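Sim kitchen policy: high validation score, poor rollouts. Is a bigger perception backbone worth it?

Posted in Robot Software > Learning and Planning

I have a tabletop manipulation policy running in a simulated kitchen and I'm trying to decide where to spend the next month. The task family is sink clearing: pick the dish out of the basin, put it on the counter, repeat. We train on 1000 demonstrations, all in sim, with two camera streams. Validation loss on held-out demos looks great. Closed loop it falls apart. Out of 50 rollouts I get 12 that finish the task, and I wouldn't call all of those pretty.

The vendor line on Hiltel (the perception package we license) is that a larger pretrained image encoder fixes this. My lead likes that idea because it is a config change. I'm not convinced, but I can't say exactly why, and "I have a bad feeling" doesn't go far in our meetings.

Setup, in case it matters: Vasconcelos for motion planning on the scripted parts, end-effector delta actions, 30 Hz control, action chunks of 12 steps. Both camera streams are resized to the same resolution and concatenated before the policy head. No depth. Proprioception goes in as joint angles only.

Things I already tried: longer training, more color jitter, dropping the learning rate. No real change from any of them. Has anyone seen a bigger encoder rescue a policy like this, or am I looking in the wrong place?

randmont_user

Yes, go bigger. We swapped ours out in July and the numbers went up. Also check that your image normalization matches what the encoder was pretrained with, because that bit us once. If you're on Randmont for rendering there is a setting for that somewhere under the camera config.

I don't remember how much it went up by, but it was noticeable. 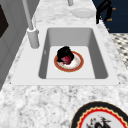
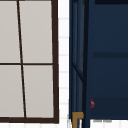 Everaldo Assunção

I'd hold off on the encoder. The answer before mine may be right about normalization, so check that, it takes five minutes. But "the numbers went up" doesn't tell you which numbers, and you already have one number that went up and means nothing.

The two renders just before my name come from the kitchen we use in Brindorwood, which is the same sort of task as yours. Look at what a policy has to work with in each. The first has the sink, a red-rimmed plate down in the basin with a black cup-like thing tipped on top of it, and the gripper up in the corner. You could plan from that. The second is a window and a navy cabinet. There is no sink in it, no dish and no gripper. An encoder ten times the size will give you a wonderful embedding of a cabinet door.

Now ask what your network does when it gets a view like the second one along with joint angles. It still has to output an action chunk. With your training setup it can lean on the joint angles and reproduce whatever the demos usually did from that arm pose. On held-out demos that works very well, because held-out demos follow the same paths. Your validation loss rewards it. Then in closed loop the arm drifts a little, the memorized motion no longer lines up with the dish, and you get your 12 out of 50.

I can't prove from here that this is your problem. It is cheap to test, though, and I'd want the test before anyone signs for a bigger license:

Blank out both camera streams and recompute validation loss. If it barely moves, your policy isn't using vision and the encoder is beside the point.

Blank them one at a time. You may find one stream is doing nothing, or is hurting.

Run rollouts from the exact initial states of training demos. If those fail too, stop talking about generalization.

Go through your failed rollouts and log, per step, whether the target object is visible in each stream. In sim you get this for free from the segmentation buffer. Plot it against the step where the rollout first goes wrong.

That last one is the one I'd do first. People skip it because it's dull work.

On the first render there is a second point. The cup overlaps the back of the plate, and the plate is lying in a basin that is light grey and nearly white at the bottom. There is another plate, plain white, across the counter, and a big decorated one in the lower right corner. If your task instruction just says "plate", which one? If your label comes from a template and the scene generator places extra dishes, some of your demos may be ambiguous and no encoder is going to sort that out. Check the task specs by hand. Fifty of them is enough to know if it's a real problem.

About 30 Hz with chunks of 12 – that means you commit to 0.4 seconds of motion without looking. Probably fine in free space. Near the rim of a basin I'd execute fewer steps of each chunk before replanning and see if the success rate moves. It's a one-line change and it needs no retraining.

And I would be careful about letting Vasconcelos take over for the scripted parts without logging the handoff pose. If the planner leaves the arm somewhere the demos never started from, the policy begins out of distribution and gets blamed for it. We lost a good while to that.

If you run all of this and vision turns out to be used, the target is in view when things go wrong, and the specs are clean, then fine, try the bigger encoder. Use the same seeds, the same initial states, and more than 50 rollouts, or you'll be arguing over noise.

randmont_user

Fair enough, ours may have been the normalization fix. We did both in the same week and never separated them.

Everaldo Assunção

Then you have one result and two explanations for it. I'd rerun the old encoder with the fix before recommending the swap to anyone else. Original poster, if you do the blanking test please post the loss either way, including if I'm wrong.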